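Intro to Automation — Session 3 handout
Demo visit notes, 18 July 2024
Notes by Corey Merrick

For those who missed the visit to Grevia. Read before next class. Everything they showed us ran in simulation first, real arms came after lunch (separate sheet).
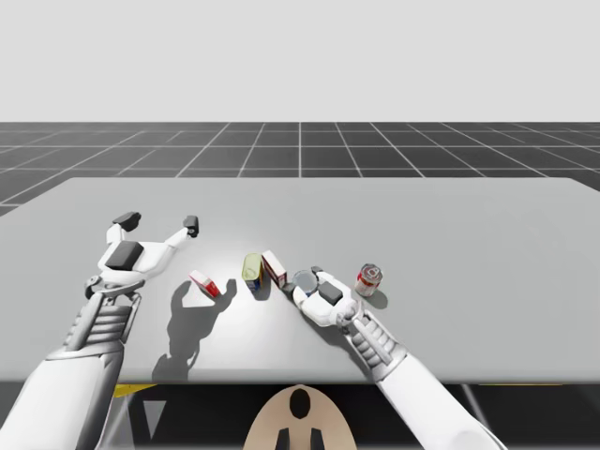 Two-arm setup in the simulator, table with small grocery-type items
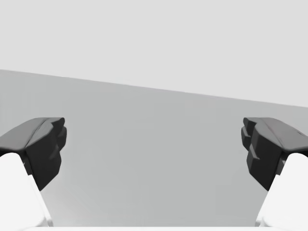 Main points, in the order I wrote them down —

Task is called Kindik. Pick an item, move it, let go. Sounds easy. Most of the morning was spent on the grasp alone.

Views: one from above the robot's body, one close to the fingers. Ask yourself what each one can't tell you. The wide view loses the contact point, the close view loses everything else. Exam-relevent.

Open width of the gripper matters more than I expected. Too narrow and you knock the item over on approach. Too wide and the other items get in the way.

Runs: 80 per item, then they change the layout. A run is dropped if it goes past 20 seconds. Someone asked why 20 — the answer was that the Flaletti controller times out there, so no deep reason.

Friction. Simulated friction is a guess. Poulain's group tunes it by hand, then compares with the real arm. Their numbers from February were off and they had to redo the lot.

Two arms: planner treats them as one system so they dont collide. Slower to compute. See chapter 3, skip the proofs.

To do for next time
— half a page on what you would change in the table layout
— one failure you'd expect on the real arm but not in simulation
— bring the signed visit form if you still have it

Slides go up when Grevia clears them.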